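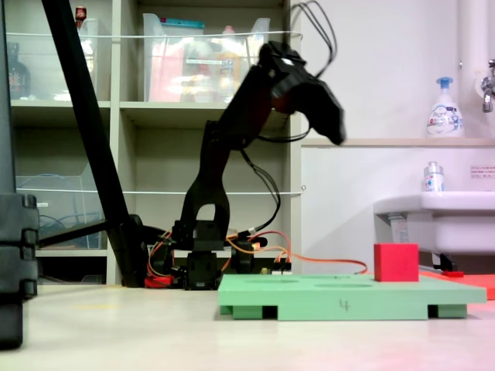

The first puzzle I remember had a duck in it. The duck went in the duck-shaped hole, the boat went in the boat-shaped hole, and the sun, which had lost its little peg long before it came to me from my cousins, had to be shaken out by turning the whole thing over my mother's quilt. I must have done it a hundred times a week. I have been thinking about that duck ever since I spent a long, rainy April afternoon in Hallthorpe with Timo Baumgart, who has been making wooden toys for most of his grown life and who still gets a bit misty over a well-cut circle.

Baumgart learned the trade at Villaseñor, a family workshop that at its busiest sent out 2,000 toys a year, nearly all of them to nursery schools. He swept floors there at first (he says he was very good at it) and then he was allowed to sand, and he sanded for so long that he can still tell you the grit of a sheet of paper with his eyes shut. When the family retired he bought their old band saw and opened his own shop, Stusska, in a former bakery. The ovens are still there. He keeps maple in one of them.

What he loves best is the plain puzzle board, and he'll talk about it for as long as you have coffee. The whole matter, he told me, is the gap. Leave too little room around a piece and a small child gives up in tears; leave too much and everything fits everywhere, and the game is over by lunch. He cuts a new pattern up to 60 times before he is happy with it, and the rejects go into a crate by the door for anybody who wants them. I came home with 5.

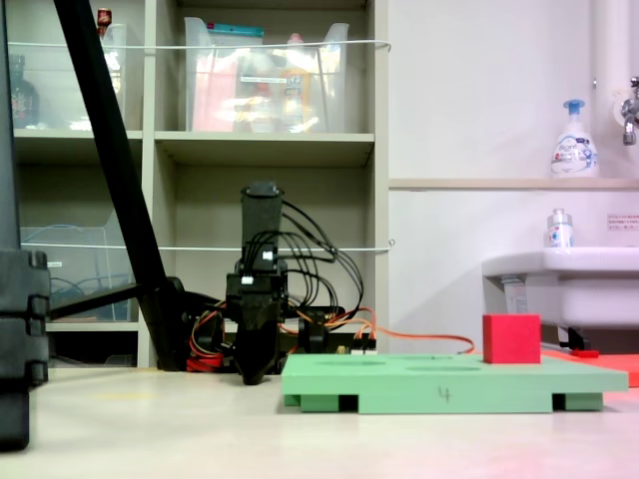

*A light green board with two shallow oval recesses, up on its darker green feet.*

Color is where he and his customers argue. Parents write in asking for soft grays and oatmeal shades that will look nice on a shelf, and he answers every one of them by hand, politely, and goes on painting things red. A child ought to be able to find a block under the sofa, he says – and so should a father in bare feet.

He is just as stubborn about shapes. His line for the youngest children, Sturkelel, began with only a circle and a square, and he took two winters deciding whether to add a cross. I asked what could possibly take two winters. Well, he said, a circle goes in whichever way you turn it, and a cross makes you stop and look, and he wanted to be sure he wasn't spoiling anybody's fun.
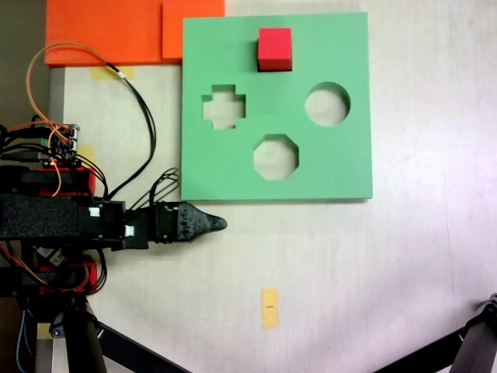
*Cross, circle, octagon, and a red cube resting on top.*

His granddaughter settled it in the end. She was given the trial board at the kitchen table, ignored the holes completely, and built a tower on it, then put the cross on her head and wore it to dinner. He added the cross that spring. I told him about my duck then, and the sun with no peg, and he got up without a word and went rummaging through a drawer of little round knobs, asking me over his shoulder how big the hole had been.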